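Zedstead Daily Recaps - README

Version 2, 2025-02-19. Maintained by Nawal Ait Brahim, with a lot of grumbling from Kedir Admasu.

What's in it

Fan-written recaps of Zedstead, the weekday soap set in the harbour town of Trevach, where everyone has been married to everyone and the harbour has no boats. There are 2194 recaps, one per episode, copied from the old Kusbridge message board before it closed. The first lot was typed up by Liliana Rizzi, who watched with the sound down for most of one winter and guessed. Her guesses are often better than the script.

Files

recaps.csv - one row per episode: episode number, recapper, text.
people.csv - 900 character names, including spellings. Dr Mersha has four of these.
couples.csv - who was with whom, and from which episode. Please don't ask for an end date column. We tried. They kept getting back together.

How the text was cleaned

Signatures, email addresses and birthday greetings were taken out. Capital letters, rows of dots and LOLs were left in. Spoilers are in too, as the show is old enough to have spoiled itself.
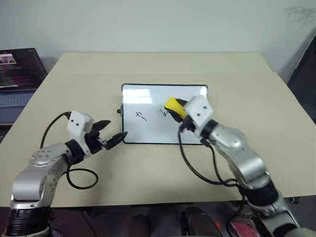 Where two people recapped the same episode, we kept the longer one, unless the longer one was mainly about the recapper's boiler. Episode 2143 (the double wedding, the landslip, the wrong twin) had five versions and they disagree on who fell in. We kept Tiruwork Wolde's, as she had taped it.

Known problems

Character names change halfway through. This is mostly the show's fault: Corin was recast in May and came back as Corwin, and the recappers took sides.

Deaths are unreliable. The "dead" column in people.csv means dead at the time of writing. Eleven people in it are currently running the hotel.

Opinions are mixed in with plot. "She walks in wearing that awful coat" may or may not be something that matters later. The coat did.

Zewditu Woldemariam's recaps skip every scene with the vicar. She has been asked about this and says she knows what she did.

Using it

Fine for reading, for counting slaps, or for settling arguments with relatives. Less good for anything that needs to know what happened. Recappers agreed to their posts being shared under their board names, so please credit them that way and don't go looking for the real ones.

Corrections

Send the episode number and the line you think is wrong. Claims that a couple "belong together" are not corrections and will go in the other folder - Kedir reads that one.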